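The second life of the printed tablecloth

In the weaving hall of Grastex, the noise stops at two in the afternoon and the people begin to speak normally again. Aurel Gavrilă has worked there for 35 years, first as a loom mechanic and now as the man who decides which old patterns will be printed once more. He keeps them in a long room above the dye store, in flat drawers, and he does not like it when visitors open the drawers themselves.

"You pull from the left side," he told me on my first morning. "The right side sticks."

I had come to Jomirau to write about household cloth, the kind which most of us stop seeing after one week in the house. My grandmother had a tablecloth for every season and one more for the priest. My mother had two, both wipeable. I myself had none until last year, when I bought one at a market and found that I was eating more slowly.

The town has made cloth for a long time. According to the company's order books, the best year of the printing works was the one when 1,942 rolls left by rail, nearly all of them with flowers. After that came plastic covers, then place mats, and then the fashion for bare wood. By the time Gavrilă took over the drawers, the works was printing mostly curtains for hotels and a plain check for canteens.

What changed was, at first, a small thing. A shop called Brodine, which sells kitchen goods in the old customs house, asked for 140 metres of a leaf pattern that its owner remembered from childhood. Gavrilă found the drawing but not the colours. The card which should have listed them had been used by somebody to write down a telephone number. So he went to see people who might still own the cloth, and in a village outside the town a widow lent him one, folded, with a wine mark in the corner.
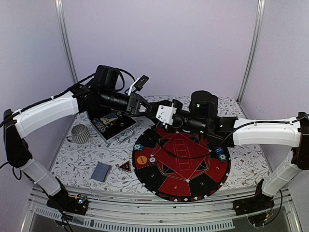
He matched the green in two days. The red took him until the end of the month, for reasons he explained to me at length and which I understood only partly. The old red was printed over a pale yellow, and the yellow had faded in washing, so the red he was copying was not the red that was made. He decided at last to copy the faded one. The widow approved it. The owner of Brodine did not, at first, but she sold all of it before the winter.

Since then the works has brought back a number of florals, and other firms have noticed. Marchetti, a larger house with its own shops, now sells a line of table linen that looks to me very near to the Jomirau drawings, although flowers belong to everyone and Gavrilă only shrugs about it. "They have a better box," he said. The Marchetti cloths come in a grey box with a ribbon. The ones from Grastex come in brown paper.

I asked Hollis Doucet, who restores textiles and has written two books on domestic printing, why people want such cloths again. She was careful in her answer. She thinks that a pattern on the table makes a border around the meal, and that many people who now work and eat in the same room are glad of this border. She also said that florals hide stains very well, and that I should not forget this when I write my nice sentences.

Her own advice on buying is practical. Turn the cloth over and look at the back: if the colour has gone some way through, it will age evenly. Rub a damp white handkerchief on a dark part of the print, in a place where it will not be seen. Look at the hem, and at the corners of the hem most of all, where a hurried maker folds badly. A cloth should hang over the edge by the length of a hand, or a little more if you have guests. For a round table she recommends a square cloth all the same, laid so that the points fall between the chairs.

On washing she and Gavrilă disagree. He says forty degrees and a line in the shade. She says thirty, and iron it on the wrong side while it is still damp. Both of them are against the tumble dryer, and both told me so before I had asked.

The works employs fewer people than in the good years, and two of the printing tables are now let to a firm that makes awnings. In September the company will open the drawers' room to the public on Saturday mornings. There will be space for a small group, and a ticket, and a table where remnants are sold by weight. Gavrilă is not happy about the remnants table. He thinks that people will come only for it.

On my last day he let me choose a pattern to look at without help. I pulled from the left side. Inside were poppies, drawn in pencil on tracing paper, with the name of a colour written next to each petal, and under them the same poppies again, smaller, with most of the names crossed out.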